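Stop Payment Orders: Where We Slip
Speaker notes, branch operations session, 9 September 2025
Morfudd Gough

Opening
Thank Paweena for pulling the file sample. She reviewed 371 stop payment orders from the Hakel and Moradi branches. 31 had a problem we could have caught at the desk.

Checks
An oral stop order on a check is good for 14 days under the UCC unless the customer confirms it in writing. A written one lasts six months and can be renewed. Remind them that state law can differ. Ours follows the model text.
Ask who still uses the old form. It has no line for the renewal date.

Preauthorized debits
Reg E, 1005.10(c). The customer has to tell us at least three business days before the scheduled transfer. Oral notice counts. We may require written confirmation within 14 days, but we have to say so during the call and give the address.
Go slowly on this one. Most of the 31 were here.

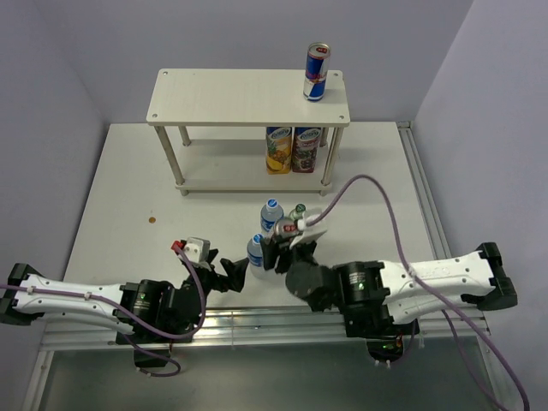

Fees
The fee goes on the schedule and has to match what the system charges. Tell the Poma account story: customer charged $39, schedule said less, refund took until February.

Questions
Thanakorn will take anything on system codes. Hold card payments for the next session.
Collect sign-in sheets.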